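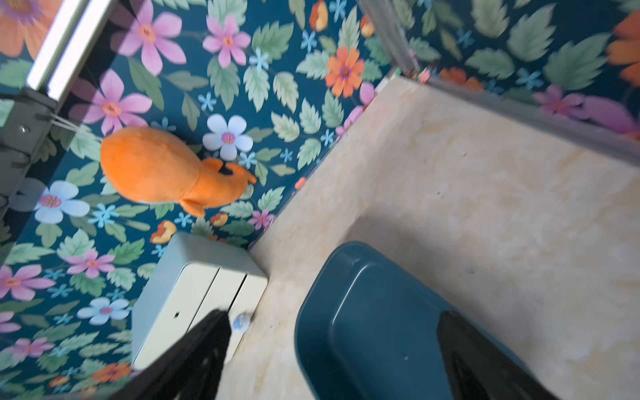 A toy corner is a small place for soft toys, with a few hooks, one little cabinet and walls that are pleasant to look at. On this page I collected the questions which people send to us most often about ours, and I try to answer them in the order in which they usually come. Many of the letters are about the wallpaper, so I will begin there. We put the same paper on the walls on both sides of the corner, deep teal with big pink and orange flowers, and let it go down to the pale floor with the marble look. If your floor is already busy, I would choose a calmer paper.

Does such a strong pattern not make a small place smaller?

I was afraid of this too. In my opinion it depends mostly on the floor and on the furniture. When these are light, the eye has somewhere to rest, and the flowers can be as large as you like. What I do not recommend is two different patterns in one corner. We tried it once with the Nyanda stripes on one side, and after a week I took them down.

How do you match the flowers where two walls meet?

You can not match them completely, and I would not lose an evening on it. Start the first strip in the corner, let it go a small piece around to the other wall, and lay the second strip over it. With a dense pattern of leaves the difference is hard to find. The only place where I am strict is at eye level. Please buy all rolls with the same batch number. Ours was 684, and when we ordered one more roll from Gondetti later, it came from another batch and the teal was greener.

How high should the hook rail be?

For a child of four or five years, 34 inches from the floor is comfortable. For a corner which is only for display, put it where you like it. Our rail is black and it is fixed to the bar at the back, not to the paper. A rail which is screwed through wallpaper sooner or later makes a tear at the screw.

Can every plush toy hang from a hook?

No. Hang only toys which have a loop or a string sewn well into a seam. A long, narrow toy like a carrot hangs nicely. A heavy dog or bear pulls on its own neck and loses its shape, and such toys are better on the floor or on a shelf. If there is no loop, you can sew one from cotton tape, folded double. In a corner for babies I would hang nothing on a string at all.

Where do the scissors go while you are working on the toys?

Loose threads and shop labels must be cut, so scissors come often to the toy corner. I ask everybody in our house in Kuvbridge to give them one fixed place.

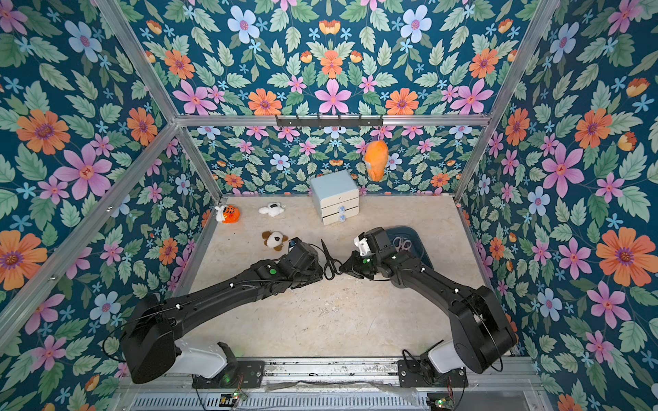 A tray is good for it, in a dark color, so that nobody mistakes it for a toy dish. When the work is finished, the tray leaves the corner and goes to a high cupboard. If you pass scissors from one person to another, close the blades first. I know that it sounds like a school rule, but we still repeat it.

What do you put in a cabinet with only two drawers?

The upper drawer is for small things which are used every day. The lower drawer is for things that wait: a toy that must be sewn, spare ribbon, the clothes of a doll. I do not put plush toys in drawers, they come out flat. Place the cabinet against the back wall, and leave enough room for the drawers to open completely. Simple round knobs are easier for small hands than flat handles.

Should seasonal toys stay out with the others?

We allow it in October and a little longer. A pumpkin between a puppy and other animals does not disturb me, and children do not care about the calendar. When the season is over, put it in a cotton bag with its name on it. Plastic bags keep moisture inside.

In what order do you tidy?

First I pick up what lies in the middle of the floor, then what lies along the walls, and the hooks come last. If I begin with the hooks, I always step on something. 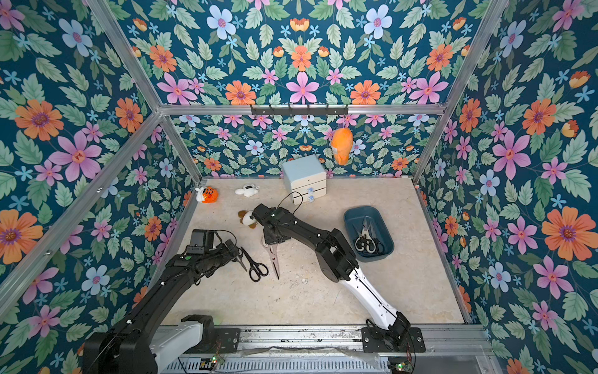

Wekesa Okoth wrote to me that he does it the other way around: hooks first, while the children still have patience, and the floor at the end, when they only need to throw things in a basket. He also finds that two toys per hook is too many, and that the rail by Doteren which he bought has hooks too close together for anything with ears. I agree with him about the ears. On such a rail you can use every second hook. As for the order, I tried his way for some days and went back to mine, but with more than one child it may be the better one.

How do you clean the wallpaper behind the toys?

Use a dry, soft cloth, from top to bottom. For a mark, a slightly damp cloth is enough, but test it low down near the floor first. Do not rub on the dark parts of the pattern, as they become shiny.

May I send my own question?

Yes, please do. Write to Selma Dervishi at the address on the contact page. I answer slowly, mostly on weekends, and it helps if you tell me the size of your corner and what kind of wall you have.

Last changed: Wed 30 October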